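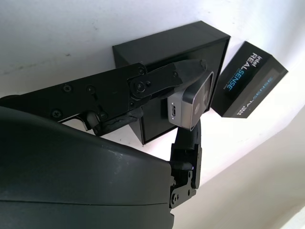

Figure 9. Gripper of the Notside cell, viewed from the wrist, closed on an Intel RealSense depth camera module. The dark box and the printed sleeve are behind and beside it.

4.2 Care of the gripper linkage

The Notside cell is used for handling small boxed goods and the parts that go with them. Its gripper is driven through a linkage of flat black plates bolted together, with a large round pivot bolt at the middle joint (Figure 9). Small screws hold the plates along their length, and further screws are fitted to the lower finger bracket. Play at any of these points moves the fingertips and changes the angle at which a part is held.

A fixed service routine was therefore adopted in June. After every 500 grasps the arm is parked and the power to the gripper is cut. Each screw is checked by hand with a driver, starting at the upper plate and ending at the bracket. The pivot bolt is checked last, as tightening it too far makes the fingers slow to close. The cables between the linkage and the gripper housing are then inspected for wear. The full routine takes 15 minutes and is recorded in the cell log.

Before the cell returns to use, the operator runs 100 open and close cycles without a load. Any change in closing time is reported to the laboratory engineer, and the pivot is adjusted again where needed. The wrist camera is cleaned with a dry cloth at the same stop. Its mounting is left untouched unless the calibration check described by Dalen and Bayram fails, in which case the procedure in Section 4.3 applies.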